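Vukcombe 场记打板 Lennox 款 使用心得与购买说明

首页 > 影视器材 > 场记与片场用品 > 打板

商品编号:3034
售价:900元(含备用磁条一副、白板笔两支、收纳布袋)
库存:有货

先跟大家打个招呼,我是这家小店的店主,也是个跟了好多年剧组的老场记。店里卖的东西我基本都自己用过,所以商品页写得啰嗦,一写就停不下来,想直接看参数的朋友请拉到最后,不拦着你们!

Lennox 这块板子我是在拍《Porkton》的时候第一次用上的。那是个小成本的犯罪片,演员一共没几位,导演 Arvo Tuominen 脾气很好,就是特别爱一条接一条地拍,有一场审讯戏拍到第二十几条还在说“再保一条”。你想想,打板的人一天要擦多少次、写多少次。我之前那块杂牌板子,写到下午就糊成一片,剪辑助理后来打电话问我,这到底是“7”还是“1”,我自己看着截图都认不出来,脸都红了。

后来录音师 Sebastião Brito 把他备用的 Lennox 塞给我,说你试试这个。我试了一天就不想还了(最后当然还是还了,然后自己掏钱买了一块)。

最喜欢的是它的声音。别笑,打板的声音真的有讲究!太闷了,后期对波形的时候找不到那个尖儿;太脆太响了,又会吓到正在酝酿情绪的演员。Lennox 的拍条是硬木的,合上去干干净净一声“啪”,收得很快。拍哭戏的时候我会轻轻合,声音小下来,波形上还是看得清楚。Sebastião 对声音挑剔得要命,他都没话说,我觉得这就够了。

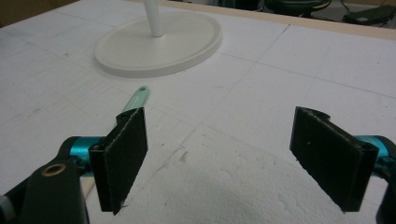

再说书写面。板面是磨砂亚克力,字写上去不打滑,用干布一抹就掉,偶尔有点残影,喷一点酒精就好。有人问我能不能用油性笔写片名和导演的名字,可以的,我自己就是这么干的,整部戏都不用改的内容用油性笔,场次、镜号、条数用白板笔。杀青以后拿酒精棉慢慢擦,多擦两遍。

格子的排法也舒服。条数那一格特别大,摄影机离得远也认得出来。卷号和日期放在下面,不抢地方。右下角有个小格子分“日/夜”和“内/外”,圈一下就行。唯一我不太满意的是“录音”那一格偏小,我写字又大,经常写出格。我给厂家提过意见,人家回邮件说下一版考虑,也不知道是哪一年的下一版。

重量方面,207克的是小号,店里现在挂的这个是标准号,要沉一些。小号适合拍特写和微距,镜头凑得近,大板子伸不进去。如果你只打算买一块,我还是劝你买标准号,小号等真的用得上再说。想要小号的在订单里备注,编号是3671,价格不一样,我会改好再让你付款。

磁条这个事要专门讲一下。拍条两头各有一块磁铁,合上之后能吸住,跑场的时候不会一路“啪嗒啪嗒”地响。我见过一个新来的小朋友,抱着没磁铁的板子从监视器后面走过去,正好在拍,全组的人都回头看他,太惨了。磁铁用久了会松,所以我给每块板子都配了一副备用的,拿胶粘上去就行,粘完放一晚上再用。

经常被问到的几件事,我一起写在下面:

能不能印剧组的名字?
能印。单色免费,彩色要加钱,把片名和logo发给我,我排好版给你看过再印。印了字的板子不退,大家下单前把片名定下来哈,我遇到过印完第二天改片名的剧组,改得还特别彻底,一个字都没留。

学生作业拍短片,有必要买这么贵的吗?
我说句不像卖家的话,如果就拍一两天,借一块就好。如果你打算以后就吃这碗饭,那早买早顺手。凭学生证可以打九折,拍照发给我就行。

是不是电子时码板?
不是,这是普通的手动打板,没有屏幕也不用电池。时码板我店里也有,是 Vukbridge 家的,在另外一个页面,价格要高不少。多机位、收声又分开录的组可以考虑,单机位的真用不着。

下雨天能用吗?
亚克力板面不怕水,拍条是木头的,淋了雨要赶紧擦干,别放在暖气旁边烤,会翘。我那块在外景淋过一整夜的人工雨,第二天晾干了照样用。

多久能发货?
现货当天打包,印字的要多等三天。今年开机的剧组都挤在一块儿,快递也慢,急用的请提前跟我说一声,我尽量给你插个队。一月份我要跟组,那段时间由我妹妹帮忙发货,她不太懂器材,技术问题请给我留言,我收工以后回。

参数
品牌:Vukcombe
型号:Lennox 标准号
板面:磨砂亚克力,白底黑格
拍条:硬木,黑白斜纹,带磁吸
配件:备用磁条一副,白板笔两支,收纳布袋一个
保修:一年,拍条开裂包换,摔裂的不包(但可以便宜换板面,来问我)

页面更新于2020年11月,价格有变动以下单时为准。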